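Rotdale Technical Institute
Department of Design and Fabrication
Shape Boards and Printed Parts: Course Handout, Unit 4
Prepared by Rochelle Tawhiri, Course Instructor

Purpose of the Unit

Students in this unit design, print and arrange a small set of solid shapes on a flat board. The set is used again in the assessment on surface finish and in the layout exercise at the end of the term. Students who missed Unit 3 should read the notes on slicing software before attending the first workshop.

The Board

Each bench is issued one light-colored wooden board. The board is laid flat on the pegboard and is not fastened to it. It must be free of glue, tape and pencil marks when it is returned. Boards with raised grain should be exchanged at the stores counter, as a small block will rock on an uneven surface and its position cannot be recorded with confidence.

The near edge of the board is the reference edge. All positions are written as two measurements, the first taken from the left edge and the second from the reference edge. Work in millimeters throughout.

The Shapes

A full set contains 20 pieces. Every set must include blocks with angular sides and plain cylinders, and each group of pieces that belongs together is printed in a single color. The Tonska and Urska templates are available on the course drive. Students may alter the height of a template but should keep the footprint as supplied.

Pieces of different form are easier to compare when they share the same height. A cylinder and a block of similar width, placed side by side, show very clearly how a round wall and a flat wall take the light.

Surface Finish

Printed parts carry the marks of the process. On a top face, the lines follow the path of the nozzle in the final layer, and the fill pattern chosen in the software decides whether they run parallel or in rings. Parts are to be submitted unsanded - the ridges are part of what is being assessed. Note the layer height and top fill pattern of each piece on the record sheet.

Grouping and Contact

Three terms are used in the layout exercise. Pieces are "separate" when there is a clear gap between them on all sides. They are "in contact" when their sides touch. They are "in line" when their centers fall along one straight path, whether or not they touch. A pair may be both in contact and in line with respect to an edge of the board, and both terms should then be entered. 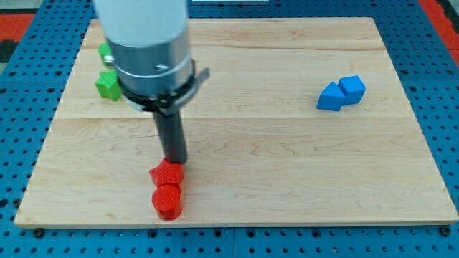 Figure 1. Red block and red cylinder in contact near the reference edge. Note the ridges on the top faces.

Record Sheet

Enter one row for each piece, giving color, form, position and contact. Sketches are welcome in the margin but do not replace the measurements. Sheets are marked out of 56, of which 13 marks are given for the accuracy of positions.

Completed sheets are due in the Quinlan Room by June 24, 2025. Late work is handled under the department's usual rules. Further reading on top-layer patterns begins on page 38 of the course reader.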